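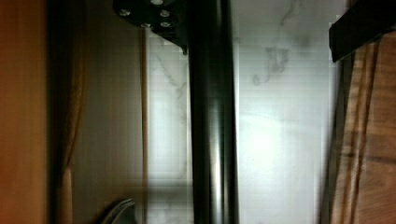 One visitor wrote in afterward that the best hour of the day was the one where the arm kept missing, and asked if we could please put the misses in the release too. We did! They're all in here, next to the good runs.

Prorport open day recordings

What you get

Wrist camera recordings from the open day at our Folleton workshop, held on a Monday in June. We had 2 arms running from the morning on, and people could walk up, pick a task from the board and watch (or take the controls themselves, which was a lot more popular than we'd planned for). The set has 1727 episodes. Of these, 400 were driven by visitors and the rest by our own crew.

The visitor episodes are my favorite part. They're slow, they wander, they back up and try again from some angle none of us would have picked, and a few of them are really clever.

Layout

episodes/ one folder per run
tasks.txt the task board, as written on the day
splits/ train and held-out lists
notes/ comments typed in by the crew between runs

No episode goes past 2000 steps. Longer runs were stopped there and carry the tag "timeout".

Known problems

Some wrist footage is soft, and bright reflections wash out detail on shiny surfaces. The Brerard loader reads every episode, but it skips the notes folder unless you pass --with-notes. Task names changed once after lunch, so match on task number.

Thanks

To Gajdoš for the loan of the second arm, and to everybody who stood in line for a turn. If you drove one and want your episode number, open an issue with the time of day and we'll look it up for you.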